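Equipment Review: Vamness Slow-Close Storage Bench, Two-Seat Model
Early Learning Resource Service
November 5, 2018

Purpose of this review

The Service reviews furniture and play equipment at the request of member centers. The Vamness storage bench was put forward by three centers that were replacing older toy chests with heavy, unsupported lids. This review covers the two-seat model only. A longer bench is sold under the same name but was not supplied to us.

The bench was placed in the waiting area of our Granell site in May and has remained in daily use. Cadi Griffiths, who manages equipment loans at the site, kept the written log on which much of this report is based.

Delivery and assembly

The bench arrived in a single carton with no damage to the panels. Assembly requires two adults for one step, the fitting of the lid, and one adult for everything else. The printed instructions are clear except at the hinge stage, where the left and right brackets are drawn so much alike that our staff fitted them the wrong way around and had to begin that step again. The total time was 41 minutes, including this error. A hex key is supplied. A screwdriver is not.

Centers should note that the wall anchor is packed in the same bag as the spare feet and is easily overlooked. We consider the anchor necessary in any room used by children under five and recommend that it be fitted before the bench is loaded.

Construction and finish

The panels are smooth on the inside as well as the outside, which we have not always found in products at this price. The corners are rounded. The finish has held up to daily wiping with our standard cleaning solution, although a dull patch has formed on the front edge of the seat where adults tend to rest bags and keys.

The lid is the main reason to choose this bench. It holds its position when released at any point past the halfway mark and lowers slowly from below that point. We found no place along the front edge where a child's fingers would be trapped, as the lid rests on two raised pads that leave a gap at the front. The pads are held by adhesive only. One came loose in the second month and was replaced with the spare provided.

Storage in use

The interior is a single open space. For large items such as cushions, dress-up clothes and soft toys, this works very well. For small items it does not. Puzzle pieces, shape blocks and play food collect at the bottom within a day, and children then climb partway into the bench to reach them. We strongly advise the use of separate trays or lidded tubs for anything smaller than an adult's hand.

Ferri sells a set of trays that fit the bench with a small amount of space left over at one side. The Rinilach trays already owned by many of our centers are slightly too wide and should not be forced in, as they press against the lid supports.

Seating

The bench is comfortable for two adults for short periods. The seat is rather low for visitors with limited movement in the hips or knees, and at least one standard chair should be kept nearby. The optional seat pad slides when the lid is raised. We removed it after the first week and have not put it back.

Customer support

We wrote to the maker twice, once about the bracket drawing and once about the loose pad. Both letters were answered within a week. We were told that the drawing would be corrected in the next printing, but we have not seen a revised copy.

Recommendation

The bench is approved for loan and purchase by member centers, on the condition that the wall anchor is fitted and that small items are kept in trays. Centers that mainly need to sort and store small pieces will be better served by open shelving.

Requests to view the bench at Granell should be made through the equipment desk. The log is available to member centers on request, and a review of the Ferri tray set will appear in a later issue. 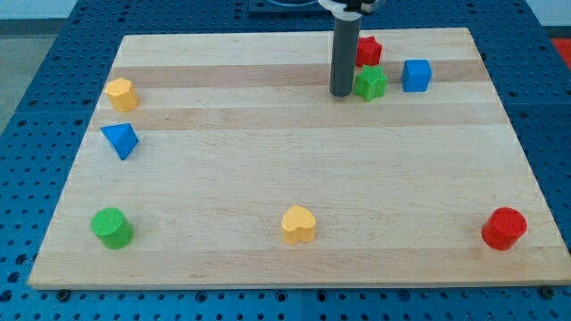
Centers that already own the bench are asked to check both lid pads at their next routine inspection and to report any that have loosened to the equipment desk, giving the month of purchase.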